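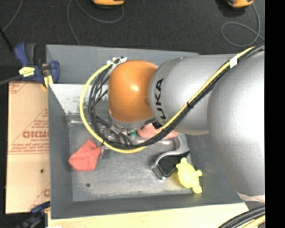
From: Desta Worku
To: Girkura users list
Date: Thu 12 November
Subject: Re: Patient key recovery after lost phone

On the list, Mohsin Bangash wrote:
> We have 51 clinics on Goneo now, and the Miltgate site reports
> that patients who lose a phone can't open their records on the
> new one. Is the key held anywhere on our side? The July notes
> say recovery needs 3 approvals but don't say from whom.

No, the private key is never held by the clinic. The node stores the record hash and the consent entries only, so restoring the node from backup will not help.

The three approvals come from the contacts the patient named at sign-up. Each has 240 hours to respond. Once the third is in, Girkura writes a new public key to the ledger and marks the old one as revoked. Consent entries carry over, but there is a delay of 900 seconds before Mirani will accept a read request signed with the new key. Requests sent earlier fail with "unknown signer" – front desks tend to log that as a fault.

If the patient named no contacts, the clinic has to issue a new identity and link the old records by hand. The link tool is in the admin menu from the July release onwards.

Could you send me the node log from Miltgate for one failed case? Please remove the patient number first.

Desta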